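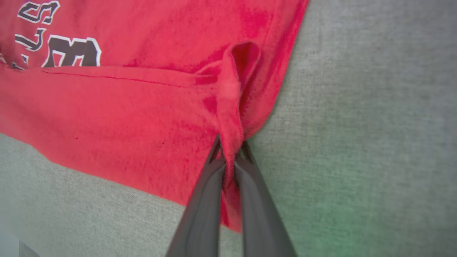
Chapter 3

Soft Things Are Hard: Planning Your Club's Folding Project

By the time you reach this chapter, your club has probably picked up a fair number of blocks. You have stacked them, sorted them by color, dropped them, and stacked them again, and I hope you have enjoyed it, because blocks are good company. A block stays the same shape all afternoon. If you know where one corner is, you more or less know where all the others are, and when the gripper closes on it, the block comes up in one piece and goes where you send it.

Cloth does none of this. Pick up a T-shirt by one spot and the rest of it hangs, swings, twists and doubles over on itself according to where you took hold and how fast you lifted. Put it down again and you have a different pile from the one you started with. In Chapter 2 we described the position of a block with a handful of numbers. Try to do the same for a shirt and you will find yourself writing down numbers until the custodian turns the lights off (one of our teams at Drenedness did try, bless them, and they got as far as the left sleeve).

And yet you fold shirts yourself, possibly while talking on the phone, and you have never written down a single number in order to do it. The whole of this chapter lives in the gap between those two facts. We are going to take a job that your hands know perfectly well and your head has never had to explain, and we are going to explain it, slowly, to a machine with two fingers.

What you will do in this chapter

You will work as a team on one garment and one fold. By the end you should be able to:

- describe a fold as a series of grasps, lifts, moves and releases
- choose a grasp point on a piece of cloth and defend your choice to a teammate
- tell apart an edge, a seam and a crease in a close-up camera view
- keep a project log that another team could follow without asking you questions
- judge a finished fold with a scoring sheet that you wrote before you began

There is very little new programming here. If you finished the pick-and-place exercises in Chapter 2, you already have all the commands you need. What is new is the planning, and I would ask you to be patient with it, even the members of the team who have been itching to get to the keyboard since page one.

How this project came about

I first ran the folding project with an after-school club at Baluyot, with 14 students and one arm between them. The plan was to spend a week on cloth as a sort of holiday from blocks, and then go back to serious matters. We never did go back. A week became the whole of May, and the students kept finding small questions inside the big one. Should you grab the hem or the sleeve first? Does a thick seam help the fingers hold on, or does it get in their way? What do you do when you meant to take one layer and came up with two?

That last question caused more argument than everything else put together. A shirt lying on a table is at least two layers of fabric, front and back, and in most folds you want to move both of them together. A shallow pinch takes the front and leaves the back behind, and then the whole shirt slides along in a bunch. A deep pinch can press the fingertips into the table. Somewhere between the two there is a good height, and it differs for every garment and every surface. The Baluyot students found theirs by trying heights one after another and writing each one down, and I still don't know a better way.

Since then the project has been through several clubs and a good many shirts. The version you have in front of you owes a great deal to the teams at Stirkidlow, who rewrote the scoring sheet, and who talked me out of a section on socks.

Choosing your garment

Start with a short-sleeved cotton T-shirt. Cotton has enough body to hold a crease for a little while, and enough grip that it doesn't slither out from between the fingers. Slippery sports jerseys are great fun but please leave them for the extension work at the end of the chapter. Very stretchy fabric can wait too, as it will follow the gripper a surprisingly long way before the rest of the shirt decides to come along.

Think about color as well. You want a shirt that stands out strongly from your work surface, so that the edges are easy to find in the camera view. A bright shirt on a plain, pale surface is about as kind as you can be to yourselves. A white shirt on a white table is a lesson in humility, and some teams have asked to do it as a challenge, which I allow once they have a clean fold on record.

Printed shirts are perfectly welcome. A big design on the chest gives you landmarks that you can name out loud ("two finger-widths below the lettering" is a lovely, clear instruction), though you should remember that a thick print can make the cloth stiffer in that area, and that it may bend in a different place from where you intended. Feel the print with your own fingers before you plan a fold across it.

Lay the shirt on something with a slight texture. A bare, polished tabletop lets the cloth skate about whenever the gripper tugs. Felt or a similar fabric covering holds the lower layer gently in place, and it forgives you a little if the fingertips come down too low.

Edges, seams and creases

Before anyone moves the arm, sit down with a close-up view from the wrist camera and spend ten unhurried minutes learning to read it. Three kinds of line turn up again and again.

An edge is where the garment stops and the work surface begins. There is usually a clean change in color from one side to the other.

A seam is a line of stitching. The cloth is the same color on both sides, or nearly so, and the line often looks a shade darker than what surrounds it. Seams stay put on the shirt. However you crumple it, the hem seam is always the same distance from the hem, and this makes seams very good landmarks.

A crease is only a bend in the cloth, with some shading in it. Creases come and go. If you plan a grasp around a crease, you may find that it has wandered off by the time the gripper arrives.

New teams mix up seams and creases constantly, and so do I when I am tired. The test is simple enough: smooth the shirt with your hand and look again. Whatever line is still there was a seam.

Activity 3.1: Fold it with two fingers

You will need one T-shirt, a table, and one volunteer with the thumb and first finger of one hand available for duty. No arm is needed yet.

1. Lay the shirt flat, front side up.
2. The volunteer may touch the shirt only with thumb and first finger, and must put their other hand in a pocket.
3. A teammate gives spoken instructions, one at a time. The volunteer does exactly what is said and nothing kinder.
4. A third person writes down every instruction as it is spoken, including the bad ones.
5. Stop when the bottom hem has been brought up to meet the shoulders, or when everybody is laughing too hard to go on.
6. Swap jobs and do it again with a fresh page in the log.

Compare your two lists. Circle each instruction that needed a second try, and talk about what was missing from it. Most often it will be a height, a direction, or the moment to let go. Letting go is the step people forget, and your robot will stand there holding the hem quite contentedly until somebody remembers to include it.

A word about your log

Give one person the log for the whole session and let them do nothing else. Mounir Filali, who coached the Milto club and kindly read an early draft of this chapter, has his students write the log entry before they run each attempt and finish it afterward, so that every page holds both what they expected and what they got. I have borrowed the habit and I recommend it warmly. Keep the failed attempts in, with the same care as the good ones. In Section 3.1 we will use them to choose our first grasp point, and you will want as many as you can get.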